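August – room notes, Marville unit

Started at 8:40. Plan for the morning was to sort out the furniture and get the floor into a state where the Pukeo rug can go down. Measured the wall under the screen first: 400 cm clear, so the low white bench can stay where it is. The small wooden table is 84 cm long and fits on the right with room to walk past. Both ceiling lights on.

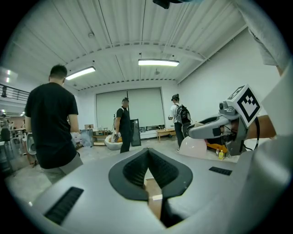 The tall panel is 184 cm and will not stand by itself. Lemlem wants it against the left wall with two brackets. I would take it out altogether – it has no use once the shelving from Galang arrives – but we agreed to leave it until then.

Small stuff on the bench needs a box and a label. Left for tomorrow.

The white armchair stays, orange cushion included. Black cabinet to the right of it, label kept on until I have copied the number into the Comelum list.

Cables are the main job now. Power strips and cords are out across the marble, black and white mixed, and the thin white ones are in a tangle. To do: tape the long runs along the tile joints, coil the spares, tag both ends. We have up to 784 cm of flat cover in the store, enough for the middle of the room. 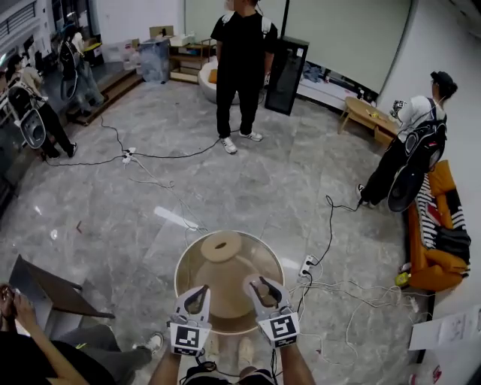 Entry by Dzintra Avotiņš

Still open: brackets, box for the bench, tags. Lemlem has the drill.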